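I have now read four separate articles telling me to keep my cooking utensils in a clear plastic box, and I remain unconvinced by at least three of them.

The argument goes like this. Drawers are bad because you can't see into them. Crocks on the counter are bad because they collect grease. A clear box with a lid is good, apparently, because you can see your spatula at all times. I have never once lost sleep wondering where my spatula was, but fine. I bought a box. The Zotside one everybody recommends was out of stock, so I got whatever had a handle and looked like it would survive being dropped.

My first complaint is length. Kitchen boxes are sold by volume, and volume tells you nothing. A wooden spatula is a long, awkward thing and it wants to lie corner to corner, which means everything else has to go on top of it or under it. Put the whisk in first and the spatula sticks up. Put the spatula in first and you'll be digging for it on Friday night with onions already in the pan.
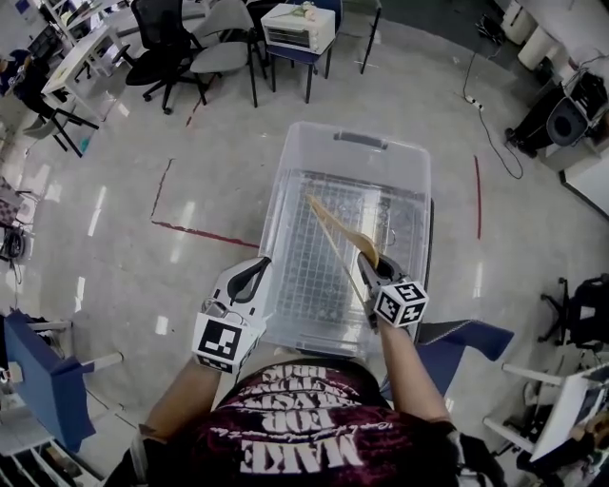 The second complaint is racks. Some people swear by a rack in the bottom so that air can get under the wood. My friend Njoroge Mfinanga is one of them, and he has sent me 23 messages on the subject. I'll give him this much - wood put away damp does start to smell, and a rack is cheaper than a new spatula. But it also eats up height, and thin handles slip through the gaps.

So where have I landed? The box holds the things I use once a month: the rolling pin, the big ladle, the spare tongs. The spatula went back in the drawer by the stove in July and it's still there. If Zotside ever restocks I may try the longer size, though I'm not paying 50 dollars for it.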